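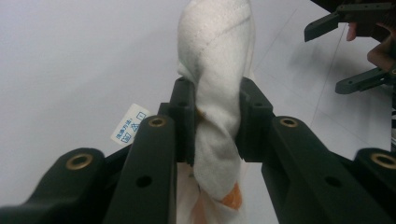

Most of the argument about grippers goes on in the wrong place. People compare stroke, closing force and price, put the numbers in a table and choose the one with the longest row of ticks. I did that myself in February, when I had three hand-held sets on loan and a budget for one. I now think the table was the least useful thing I made that month.

The three were from Urix, Prateck and Langat. The Urix closes hardest. The Prateck has the nicest trigger and the best paperwork. The Langat is a plain thing with blocky pads and linkage arms, and it came with two pages of instructions, one of which was a parts list. On paper it finished last. It is the one I would buy again.

My reason is cloth. Anyone can pick up a block of wood, and a good many test routines are still built on blocks of wood. Cloth asks different questions. It folds when pushed, it twists when pulled, and it gives the gripper no clear edge to aim for. If a tool is going to end up sorting washing or making beds, it should be tried on washing first, and on blocks later if there is time.
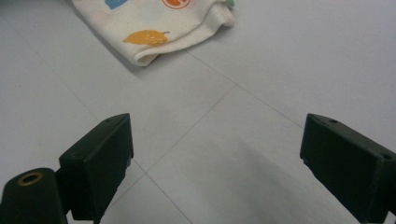
Pad shape matters more than force here, and I would put it at the top of any list. A wide flat pad is forgiving of poor aim, but it is a clumsy thing to get under a fold. On a smooth tiled floor you have to decide where to go in. With a small printed cloth lying bunched up, the thick rolled fold along the near side is the obvious place to try, and a thinner pad would make easier work of it. The blocky pads will do it if you come in low and open wide. The Urix, for all its strength, tended to push the fold along in front of it. More force did nothing for that.

My second complaint is about cameras. The makers treat the camera as an extra, to be bolted on wherever there is room. For a hand-held tool that records what it sees, the view is half the product. I want both pads in view, the floor between them, and enough beyond the tips to see what I am heading for. The Prateck mount sits so close in that the pads hide the last part of the approach, and that is the part I need.

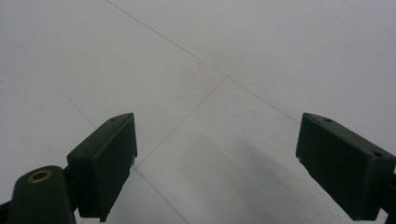 You only find this out by doing it many times. I logged 1191 grasps over the month and threw out 151 of them, mostly for a blocked view or a late trigger. I had planned on 2000 and did not get there. A friend in the trade told me that was too few to judge by. Perhaps it is, but it is a good deal more than the spec sheets offer, as none of the three says what its figures were measured on.

There is a fair case on the other side. A lab buying for several projects can't test everything by hand, and a table at least treats each maker the same way. The Tesideck controller we use was bought from a table and has been no trouble at all. Controllers are easier, though. They either keep up or they don't.

For grippers I would ask for one thing. Let the makers lend them out for a fortnight, with no salesman attached, and let people use them on whatever they have at home. I would happily pay a deposit for that – and I would have sent two of my three back after the first morning.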